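# Sleeves First

My sister got me into folding. She'd been doing it since March for an outfit called Kovell, over in Custwood, and she called me up one night and said did I want to make 15 dollars an hour putting clothes away badly. I said I already put clothes away badly for free. She said bring a coat, the heat's weird in there, and hung up.

So that's how I ended up on Quispe Street with a pair of grippers in my hands, pinching at a jacket.

If you haven't done it, the way it works is you hold one in each hand and squeeze, and the fingers close, and everything the fingers see gets saved. Later on somebody feeds it all to a robot, which watches us fold a few thousand things and gets the idea (or doesn't!). You can't touch the clothes with your own hands once the recording's running. That's the big rule. You would not believe how much your hands want to help. The first day I put the left gripper down about every other try and just smoothed the collar like a normal person, and my sister would reach over without looking and mark the take as junk.

"Your hands aren't in the movie," she said.

"My hands are the only part of me that knows how to do this."

"Well, teach the other ones."

She was very good. She'd always been good at anything where you had to be patient with your fingers. When we were kids she could get a knot out of a necklace chain while I was still looking for the necklace. She had this way of coming at a sleeve from the side, slow, with the fingers wide open, and then closing on just the edge of the cuff, so the whole arm of the thing lifted up in one piece. Mine came up in a wad.

We did towels for the first stretch, then T-shirts, and I got to where I could do a T-shirt and think about lunch. Then they brought in the green jacket.

## The green jacket

It was a work jacket, the kind with pockets everywhere, and it was too slippery for me from the first minute. Towels stay where you put them. The jacket had opinions. You'd lay a sleeve across the front, nice and flat, and let go, and turn your attention to the other side, and when you looked back the cuff would have opened up and started wandering home.

And they'd given us that blanket to work on, the fuzzy lavender one, so anything you dragged took a little bit of the blanket along with it. I asked if we could have a table. The lead that day (a tall guy, always eating almonds) said no, people fold on soft stuff, the robot needs to see soft stuff. I said people also give up and hang it over a chair, did the robot need to see that? He wrote it down. I think he was serious.
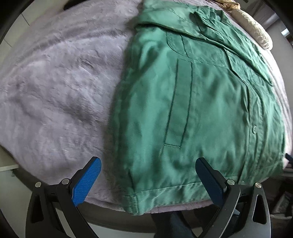 The order was sleeves first, then the sides, then up from the bottom. You had to keep it the same every time. My sister was strict about this, stricter than the almond guy, because she'd seen what happened when people got creative. Somebody on the morning shift had gone through a phase of doing the bottom first, and for a while the robot would fold the hem halfway up, stop, unfold it, and do the sleeves. It couldn't make up its mind. She said it was like watching somebody get dressed in front of two different mothers.

I laughed at that for longer than I should have, since we only had the one, and she'd have had plenty to say about both of us.

Our mother folded for a living. I should've said that earlier. She worked at the big laundry in Sukthorpe all the time we were growing up, uniforms mostly, coveralls and kitchen whites and jackets not so different from this one, and she could do a jacket in about the time it takes to say it. She didn't go sleeves first, either. She'd flip it face down, bring one side in with its sleeve and whip the sleeve back down along itself, then do the other side, then fold it up from the bottom. It made a sound, kind of a double slap. You'd hear it from the kitchen on Sundays when she did our stuff, slap-slap, slap-slap, and then the pile.

She tried to teach us. My sister got it and I didn't. I was the one who carried the piles upstairs.

## What my sister wanted to do

We'd been on the jacket for most of a week when she brought it up. It was the end of the shift and the almond guy had gone down to move his car.

"I want to do one her way," she said.

"They'll junk it."

"They'll junk it if they look at it."

I told her she was the one who'd given me the speech about the two mothers. She said she knew that. She said it was one take. There were thousands of the things, the counter on the laptop was up to 2727 just for our station, so what was one?

And I said, okay, but what's the point of one, then? If it's too small to matter, it's too small to matter. It'd be like whispering something at a ball game.

She didn't answer right off. She was fiddling with the trigger on her gripper, open, shut, open, shut, and the little blue pads kept kissing.

"I just want it to be in there," she said.

Well, what do you say to that? I got my grippers back on.

It took two of us, for the record. Our mother did it with a wrist flick, and you cannot flick a wrist with one of those things in your fist, it's like trying to shuffle cards in oven mitts. So my sister stationed herself at the side in her puffy white coat, with a gripper down at the sleeve end, and I had the front. We spread the jacket out face up to start with, with the collar at the far end. Up across the chest there's a line of red stitching, Chinese characters, and I'd been looking at those for days without knowing what they said. I used them to line things up. If the red was sloping, I was crooked. The red was usually sloping.

"Ready?" she said.

"What do I do when it flips?"

"Don't let go of the hem."

"That's it?"

"That's what she told me. Don't let go of the hem." 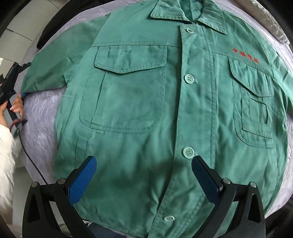
## Thirteen tries

I let go of the hem.

I let go of it the next time too, and the time after that the left side came up fine and the right side stayed down, and we had this long green taco between us that neither one of us could put down. My sister got the giggles. She's a silent giggler, she just shakes, so her gripper was shaking, so the sleeve was shaking, and I had to say "stop, stop, they can see it," which made it worse.

We deleted that one. We deleted a lot of them. I kept listening for the almond guy on the stairs, and I had my next sentence all ready (we were testing the grip!), and he kept not coming, and we kept going. On some of them the flip worked and the sleeve didn't. You've got to bring it back down along the side, and the pile on that blanket would grab the cuff and hang on to it. On one of them everything worked and I'd forgotten to start the recording. I won't repeat what she called me.

Then there was the thirteenth. Somewhere in there I'd quit thinking about my hands. I had the hem pinched at the two corners and my sister said "now," real quiet, and we both lifted, and it went over, the whole jacket, like turning a page in a big book. It landed flat. I'm telling you it landed flat. She brought her side in and ran the sleeve back down. I brought mine in. Mine had a bubble in it near the shoulder, and I started to go back for it and she shook her head, so I left it. Then up from the bottom, once, twice.

No slap. It's too slow for a slap. It made a kind of a hush, with the motors ticking underneath from the fan in the laptop or whatever that is.

I stopped the recording. The thing asked if I wanted to keep it. It asks you every time, it's just two boxes, and I'd clicked them so often I didn't read them anymore. I read them that time.

"Keep," my sister said.

I clicked it. The number went up by one.

## After

The almond guy came back up and said somebody had parked him in and he'd been out there honking at a bakery van. He looked at the jacket and said, huh, that's neat, and shook it open again for the morning people.

I don't work there anymore. The jacket job ended and then it was shoes, laces mostly, and I'm no good at laces, and I got more hours at the garden center. My sister's still there. She trains the new ones now. She tells them sleeves first and she marks their junk.

A while back she went in and they had the robot up and running on the platform, doing laundry for some visitors, and she stood at the back and watched. I asked her on the phone how it looked. She said it looked fine, slow, a little fussy with the cuffs. It did sleeves first, the way it was supposed to, one jacket after another.

"But?" I said, because I could hear there was one.

"But on the last one it had the hem," she said, "and it got it up in the air, and it kind of waited."

"Waited for what?"

"I don't know. It set it back down and did the sleeves." I could hear her running water, doing dishes. "The guy said it does that sometimes. He said they're going to look into it."

I asked her if she'd told him anything.

"I told him I had to get back to my shoes," she said, and then she wanted to know if I still had her good casserole dish, and I did, it was right there on my counter.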